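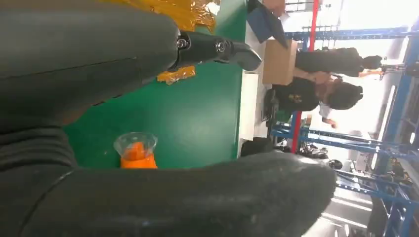

Open Day at the Gretilport Workshop

The Gretilport workshop opened its doors to visitors on 04/10/2024, and I attended at the invitation of Corina Nedelcu, who manages the handling group there. Attendance was limited to 100 persons, admitted in groups of 30 or fewer. The program consisted of a short talk, a tour of the storage area and a demonstration of robot handling at the green table.

The talk was given by Virgil Dinu. He reviewed the work completed since January and described the difficulty of teaching a machine to deal with ordinary packaging. Boxes, he said, are well understood. Thin plastic wrap remains a problem, as it folds differently each time it is touched and its shine confuses the cameras. A clear cup raises a similar concern, although filling it with something brightly colored, such as the orange contents used at the table, makes it easier for the system to find.

Visitors were permitted to stand near the table and to put questions to the staff. I asked about the padding on the gripper fingers. Ms. Nedelcu replied that an earlier set, without padding, had cracked too many cups, and that the present covers are replaced after 300 hours of use. A guest from Leblanc asked whether the same fingers could serve a packing line. The answer was that this has not been tested, and that no date has been set for doing so.

Printed notes were available at the entrance. They covered the safety rules and the names of the staff, but gave little detail on the software, and I would suggest a fuller version for the next occasion. The question period was also short for a group of our size.

Delia Sima has agreed to forward the slides to those who left an address. Requests for a place at the next open day should be sent to her office at least 2 weeks in advance.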